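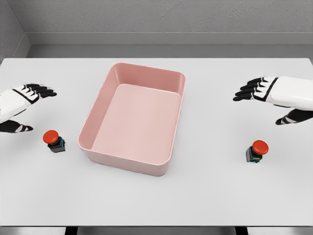 Two-handed cell at Murkero gets its buttons back, and a virtual twin to argue with

09/02/2024

SELLACH — The packing cell at Murkero's Sellach plant went back into service this week after a repair that took an afternoon and a discussion that took most of the summer.

The fault was a dull one. The cell has two red push buttons, one for each hand of the robot, and both must be pressed before it will call for a fresh bin. Over the past months the left button had begun to register a press only when it was in the mood. The robot, which has no opinions, pressed it, waited, and pressed it again. On the worst shift in the log it did this more than 600 times, and the line behind it backed up as far as the labeling station.

Murkero first blamed the hand. The left thumb was taken off, cleaned, measured and put back on, and found to be in excellent health. Then the software was blamed, as software usually is, and was rolled back a version. The button went on ignoring people and machines alike.

What settled it was the simulation. The plant's integrator, Relico, keeps a rendered copy of the cell with the same table, the same pair of hands and a pink bin between the two buttons. In the copy, the hands hit both caps without trouble, run after run, for 1,000 cycles. The hand positions from the real cell were then loaded in and compared. They matched closely enough that the thumb was cleared of all charges, and a technician was sent to look underneath the left cap.

Inside was a contact block worn smooth on one side, along with a quantity of cardboard dust that the maintenance notes describe as "considerable." The part costs less than the sandwich order for the meeting at which replacing the whole hand was proposed.

Both contact blocks have now been swapped, the right one on the theory that it had lived the same life as the left. The housings were opened, vacuumed and closed up again, and the cable glands tightened. The technician also reset the press depth. It had been increased twice during the spring to help the robot get its point across, and that extra force is now thought to have hurried the wear along.

The new routine, taped inside the cabinet door, reads as follows: vacuum the button housings every 2 weeks, check the press depth against the simulated value, and do not change the depth without writing it down. The last line is underlined.

Sellach ran 695 bins through the cell on its first full shift after the repair, with no repeat presses logged. The plant calls this a return to normal. The second shift, which had gotten used to leaning over the guard rail and watching the thing sulk, is said to be taking it well.

There is one loose end. The simulated cell has always had its bin a touch left of center, and the real one is supposed to be dead center on its locating pins. Relico says the offset makes no difference to the buttons and will be corrected at the next update. Murkero has asked for that in writing.

A matching cell at the Jacobs Road warehouse is due for the same check in October. Its buttons are reported to be working fine — so far the only thing that has been taken apart there is the thumb.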